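Okay, small desk update thread, I'm too happy to wait!

The new mouse pad is down – it's all bands of black, white, gray and orange-red, like a sunset over water. Five stars from me.

It went on the light wood table. I love the oak grain so much I nearly left the top bare – glad I didn't.

Next up: the cables on the floor. Send tips!
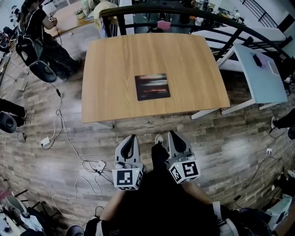
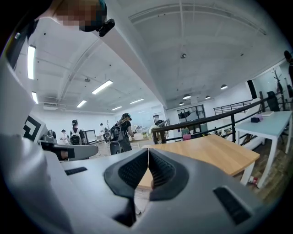 Sunset pad in the first, ceiling lights in the second. December 2021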